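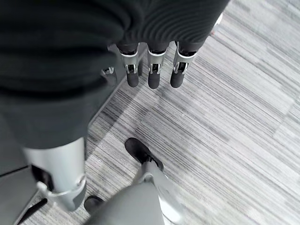

Gray carpet tiles with a streaky pattern, and dark ribbed cloth over them. One tile in the right half is lighter than its neighbor.

Carpet tiles and dark knits: which tips hold up

Posted 13/09/2019 in Floors and Fabrics

Carpet tile attracts a lot of advice from people who sell carpet tile. I have lived with it in two rooms for long enough to have tried most of the advice, and I kept a list. Dark ribbed fabric got added to the list later, when I noticed how much of my cleaning time was going into moving fluff from one to the other and back.

"You won't see the seams"

You will, in daylight. A streaky pattern in several grays does a decent job of covering them, and if you stand in the doorway with the lamps on you can believe the brochure. Sit on the floor in the morning and the edges show up as faint lines. I don't mind them. What I mind is the tip that goes with the claim, which is to brush along the seam with a stiff brush "to blend the fibers." I did one corner of the room this way for most of a winter. It looked the same as the other corners, except for some fuzz I had pulled up myself.

If a seam really bothers you, lift the two tiles and look underneath. Nine times out of ten there is grit or a bit of old adhesive holding one edge up. Scrape it off, vacuum the subfloor and press the tiles back down.

"Just swap the dirty one"

The big selling point. You spill something, you pull up the tile, you put in a spare. It works, with a catch the salesman at Kemppainen did not bring up when I bought mine: the spare has been in a closet and the floor has been walked on. Put them next to each other and you may get a patchwork. Mine did, and the new one looked like a place mat.

Two things help. Buy the spares out of the same box as the floor, and check the batch number on the label before you leave the store. Then put the fresh tile somewhere dull, such as under the bed, and move the tile from under the bed to the spot that needs it. It takes five extra minutes and the match is much better.

Check the arrows on the back, too. A tile turned a quarter of the way around will catch the light differently from the ones beside it even when it came out of the same box. I spent an afternoon blaming the dye lot for something I had done with my own hands.

"Freshening powder lifts the dirt"

I tried Rumulura, the one in the tall can. The room smelled of it for days. As far as I could tell the dirt stayed where it was, and some of the powder settled along the edges of the tiles, where the vacuum doesn't reach well. I got it out with the crevice tool and a lot of muttering. Plain baking soda did about as much, and I wouldn't call that a recommendation for baking soda.

Slow vacuuming did more than anything I shook out of a can. Go over the floor once in one direction and once across it. I timed my usual job at 40 seconds for the small room, which explained a good deal.

"Streaky patterns hide everything"

They hide crumbs. They hide lint pretty well if the lint is gray. They also hide screws, earring backs and the little plastic feet that fall off furniture, and I'd count that against them. Before you vacuum, get down low and shine a flashlight flat across the pile. Anything hard throws a shadow. This tip I got from a neighbor and I assumed it was nonsense. It is the best one on the page.

"Dark ribbed fabric doesn't show lint"

Whoever wrote that has never owned any. The ridges hold on to fluff, and in soft light you may miss it until you are out of the house. Sticky rollers clean the tops of the ribs and leave whatever is down in the grooves. A slightly damp rubber glove, wiped along the ribs and never across them, gets more out. On a loose knit go gently or you will stretch it.

Keep anything dark and ribbed up off the carpet while you are folding. I know it's handy to drop it on the floor and sort it there. Fold on the bed or a table, or spread an old sheet first.

Don't bother with the special laundry liquid for dark clothes either, at least not for lint. I ran a full bottle of Clitumance through and the clothes came out clean and linty. Washing them inside out, away from the towels, made a difference I could see.

"Steam out the dents"

Half true. Furniture dents in my tiles came up with an ice cube left to melt and a fork to tease the pile, and they did not come up with the iron and wet cloth that everyone passes around. Tile backings differ, and some of them don't like heat, so read whatever came in the box. I curled one tile at the corner finding this out and it has been under the bookcase ever since.

What I still do

Vacuum slowly, both ways. Flashlight first if anything has been dropped. Blot spills with a white cloth from the outside in, and lift the tile if the spill was a big one so that both sides can dry. Keep the spares flat, with something flat on top.

I have not found a tip for pet hair on either carpet or knits that I would put my name to. The rubber glove is the closest. If yours involves dryer sheets, I've tried it, and I would want to see it done on my floor before I bought another box.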